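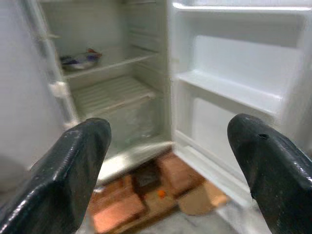 Que ordenar la nevera rebaje la factura de la luz es algo que más de un lector dice no haber notado nunca. «Llevo desde abril colocando cada cosa en su balda y pago lo mismo», se queja uno de ellos en la web de Fallard, la cadena de menaje que esta primavera reparte entre sus clientes una guía titulada Nevera en orden.

El folleto, de 9 páginas, promete menos comida en la basura y un consumo más bajo. La empresa ha impreso 2000 ejemplares y asegura que el método se ensayó en 500 hogares, aunque no explica cómo se eligieron ni qué aparatos tenían. Tampoco aclara si alguien leyó los contadores o si bastó con preguntar a las familias - un detalle de cierta importancia cuando se habla de ahorro.

Los consejos son los de siempre. Vaciar las baldas una vez al mes, limpiar las guías laterales, no guardar platos todavía calientes, dejar a la vista las sobras para que no se olviden al fondo. Cuesta discutirlos y cuesta también ver la novedad. Las últimas páginas están dedicadas a los recipientes Karagiannis, que se venden en las mismas tiendas y que la guía recomienda para casi todo, incluidos los huevos.

Preguntada por los datos del ensayo, Fallard responde que los publicará «más adelante», sin fecha. La guía puede recogerse gratis en caja. Los recipientes se pagan aparte.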